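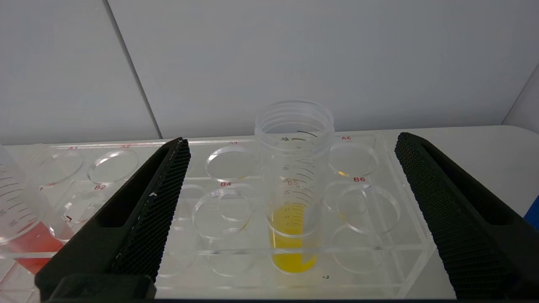 The label drawer

Every shared workplace has a fridge war, and ours entered a new phase in June when Mei-kuen Pan bought a label maker. It is a Daller, it cost 39 dollars, and it prints in capitals only, so everything it says sounds like a threat.

The trouble started small. Someone had been putting dates on things in ballpoint, in handwriting that could be read as either a date or a signature. Mei-kuen relabeled one shelf over lunch. By Thursday the whole second floor was done, including the drawer where the labels live, which now says LABELS, and the label maker itself, which says LABEL MAKER in case it gets separated from its family.

I was against it. I have worked at Gramham long enough to remember the color-coded dots, which lasted until we ran out of green and quietly agreed that blue meant green. After the dots came the laminated chart. The chart explained the dots, which were gone by then, and it stayed on the wall for years, like a map of a country that had been absorbed by its neighbors.

But I have to report that I found the good scissors in under a minute last week. They were in a drawer marked SCISSORS (GOOD). The drawer next to it is marked SCISSORS and I have not opened it.

There are a few early problems. The tape comes in rolls that run out after 186 labels, and we are on our third. The cupboard marked MISC has filled up faster than any cupboard in the building's history. Vakulenko, upstairs, has asked that his mug be left out of it, and someone has labeled the mug NOT LABELED.

If you would like to join in, please keep the text to one line, put a date on anything that can go bad, and don't label anything you would not want to explain to a visitor. Spare tape is in the drawer under the Melta filters. Requests for lowercase should go to Mei-kuen, who has so far turned down all of them.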